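I said I'd write up the student project once I'd seen it working with my own eyes, and I've now sat through an afternoon of it, so I suppose I have to.

The task is blocks. Pick one up, put it where it's meant to go, repeat. Danang Pelupessy, who runs the club, has called the whole thing Helora, and there's a script named Worier that logs every attempt, which I did like. The students want 300 logged picks by the end of May. When I left they had almost 90.

My trouble is with the word "learning", which got used a lot. A block gets gripped, everyone cheers, and up goes another tick on the sheet. Fine. But the table is plain and pale and the blocks are dark green, and I'd like to see how it gets on with my kitchen worktop before I cheer as well.
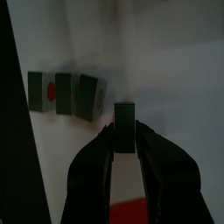 Kornél Erdős, who is 16 and a good deal more patient than I am, told me they'd tried turning the blocks at odd angles and the success rate dropped. He wouldn't say how far. I asked to see the log and got a look at 30 lines of it before someone needed the laptop back.

What I will say is that they argue properly. Two of them spent most of tea break on whether a block that gets picked up and then dropped counts as a pick — it doesn't, surely? — and the sheet has a column for it now. That's more than I've had out of some grown-up demos.

Danang wants me back when they get to 1000. I've said yes, if I can bring my own blocks.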